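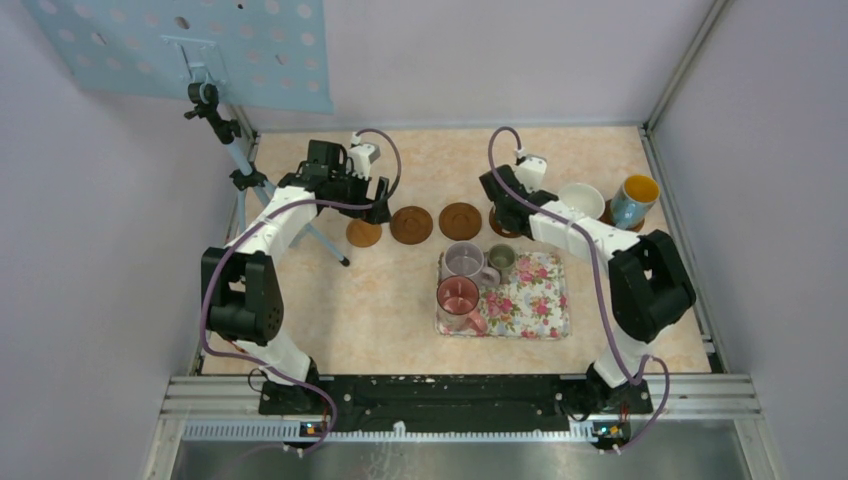 I sorted through the coasters and cups in May, mostly to find out what we still use. The round brown coasters stay. They've had 12 years of coffee on them and still wipe clean, and Samah Badawi has asked me twice where I bought them (a shop in Drurnport, long closed).
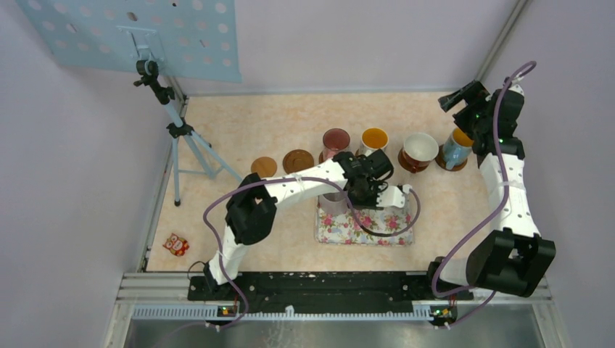
Cups were harder. I like one with a bright inside – orange is good on a dark morning – and I'm keeping the light blue mug for tea. The clear glass is for water. The flowered mat can go in the wash again, though the last time it came out a little smaller. Next is the shelf with the big plates.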